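4.2 Collecting demonstrations in the simulated kitchen

So, on to how we got our data. I had never driven a robot before this project, simulated or otherwise, and my first hour at it was pretty humbling. We ran everything in Brilow, the simulator our course licenses, with a two-armed mobile robot and a kitchen scene that Harriet Iwasaki built over the summer (she finished the last of it in July, and then kept moving the furniture until we begged her to stop). Each of us drove the robot with a pair of hand controllers, and the software logged joint positions, gripper commands and the camera views for every episode.

We recorded 300 demonstrations in all, split evenly across the tabletop tasks listed in Section 3. An episode ended when the driver pressed the stop button or when the clock ran out, whichever came first. We kept the failures too - more on that in a minute, since they turned out to matter a lot for the results.

Most of the trouble we had early on came from the wrist views. They're great once you are close to something you want to grab, and they tell you almost nothing when you aren't. Turn the robot a bit too far and the whole view fills up with one big surface, with the open fingers pointing at it and no clue which way the table is. 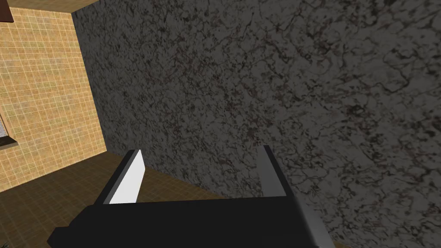
Figure 3. Wrist view with the gripper open and facing a dark, marble-like surface; tiled wall at left.

We tried two fixes. The first was to give the driver a second window with the body view always on, which everyone liked right away. The second was a little arrow overlay pointing back toward the table, which everyone hated. It lagged just enough to make you overcorrect, and I personally drove into the same chair over and over while trying to follow it. We dropped the arrow and kept the window.

The body view did have its own problem, though. For reaching tasks we let the driver lean and swing the base while the arms were moving, and the camera goes along for the ride, so the room can end up at a pretty wild slant. I thought this would ruin the data. My teammates thought I was being dramatic, and they were mostly right! Your eyes get used to it fast. The policy seemed to cope as well, at least on the big objects. It was the flat, thin ones that gave it trouble, and the spoon was the worst of the bunch. A spoon close to the table edge leaves you very little room to come in with the wrist low, and if you come in high the fingers tend to close over it without getting under the bowl.

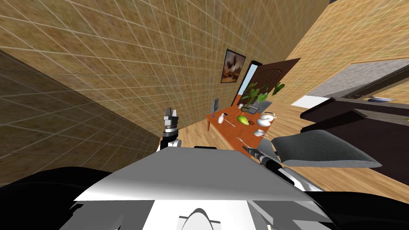
Figure 4. Body view during the spoon task, with the right gripper aimed at the spoon near the front edge of the table.

Indell Student Robotics Club - Manipulation Team

For training we used Tosulent, the small imitation learning package that last year's team wrote, with the settings left alone except for the length of the action chunk. We tried a few values and settled on 15 steps. Shorter chunks made the arms jittery, and longer ones made the robot commit to a bad reach and ride it all the way down (kind of painful to watch, if I'm being fair to the robot). After cutting out the idle stretches where the driver was just thinking, or talking, or in my case looking for the table, we were left with 2422 usable segments.

Now, the failures. Our first plan was to throw them out, and the first policy we trained was on clean episodes only. It did fine until something went a little wrong, and then it had no idea what to do next. It would miss the spoon, close on air, and lift proudly anyway. When we put back the episodes where a driver missed and then tried again, the retries started showing up in the policy too. We didn't label them in any special way.

Testing was done on 18 table layouts that none of the drivers had seen during collection. Harriet set these up on the Thibodeaux machine in the lab and kept them to herself until we had frozen the weights, so there was no way for us to peek. One run per layout is not a lot, I know, and I would be careful about reading much into small gaps between the two policies. The layouts are scored one by one in Section 5, with the spoon task listed apart from the others.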